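Compañía de Teatro Poltine
Acta de la reunión ordinaria de la dirección artística, abril

Asistentes: Refugio Tlapale (preside), Precious Jacobs, Trinh Bùi, Khôi Khúc. Excusa su ausencia Thảo Diệp.

1. Acta anterior. Se aprueba sin enmiendas.

2. Programación de otoño. La señora Jacobs presenta la propuesta de montar Fakulell, comedia en 2 actos, en la sala Wanum. Se debate la duración del segundo acto — el señor Khúc lo considera excesivo — y se acuerda solicitar a la autora una versión abreviada antes de fijar el reparto.

3. Taquilla. La última función reunió a 41 espectadores. El señor Bùi informa de que la venta anticipada de la próxima gira alcanza casi 400 localidades.

4. Vestuario. Se autoriza un gasto máximo de 1000 euros.

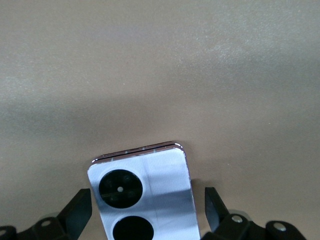

El importe comprende el alquiler de las máscaras y los arreglos de sastrería. Toda factura deberá remitirse a la señora Jacobs.

5. Ruegos y preguntas. El señor Khúc solicita que los ensayos técnicos comiencen a las 17:00. Queda pendiente de consulta con la sala.

Se levanta la sesión a las 20:15.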